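About us – Verider Kitchen School

We teach people to cook at home with the things they already own. That has been the idea since Zahira Hidayat and Guilan Guo started the school above a dry cleaner's, and it is still most of what we do. We run small classes, five people at most, and we finish by eating whatever got made.

You may have noticed that cookery schools like to sell things. There is a shop by the door, the tutor happens to swear by the pan in the shop, and you go home with a bag. We have no shop. Companies do offer us stock at trade prices, and Guilan writes back to say no thank you. If a tutor tells you a tool is worth having, you can take it that the tutor paid for one.

We are slow to believe what is printed on a packet. "Professional" can be put on anything. "Chef's choice" leaves out which chef. We have had a peeler in here that promised to change our lives, and it peeled carrots about as well as the old one did.

Knives are where this matters most, and where we get the most questions. People arrive convinced that their food is dull because their knife cost too little. Sometimes the knife is at fault. More often it has never been sharpened, or it lives loose in a drawer with the tin opener. Our first lesson in the beginners' course is spent on cutting and nothing else, and you are welcome to bring whatever you use at home, however embarrassing.
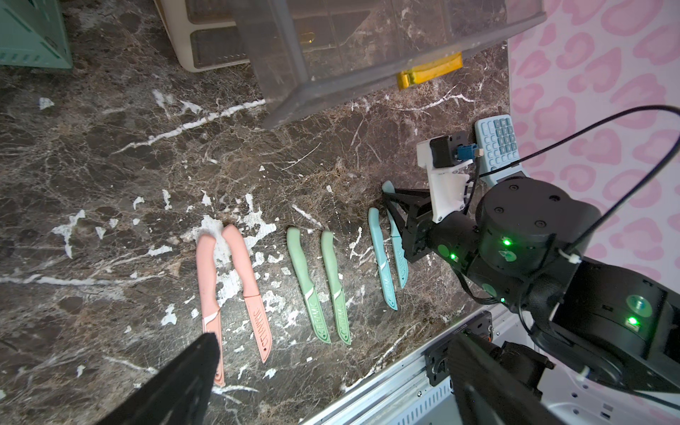 Zhuoran Hao

Coloured ceramic knives come up in nearly every class, usually because somebody was given a set. The pastel ones in pink, sage green and light blue do look nice on dark marble, and having CERAMIC in raised letters down the sheath saves an argument about what they are. It says nothing about whether you need them. I teach the knife lesson, and my view is that a ceramic blade is good for tomatoes, fruit and cooked meat without a bone in it. It keeps its edge a long time. It also chips if you twist it in a squash or drop it in the sink, and most people can't sharpen it at home. As for the colours, I'm told they stop you mixing up raw and cooked. Perhaps they do, if everyone in the house remembers which is which. Washing the knife works too.

Keep the sheath, though. I have no doubts about sheaths.

The rest of us

Zahira teaches bread and pastry and doesn't own a stand mixer. Wenjie Qin takes the evening classes – soups, noodles, things for a weeknight – and will ask you why you are using that much oil. Huiling Fan does the bookings and tastes everything, and her opinion is not always asked for.

Classes and prices

The beginners' course runs over four sessions. Single evening classes cost £45, food included. We don't give certificates, as we have never worked out what they would prove. The next beginners' course after the summer is in November, and if it's full Huiling will put you on the list.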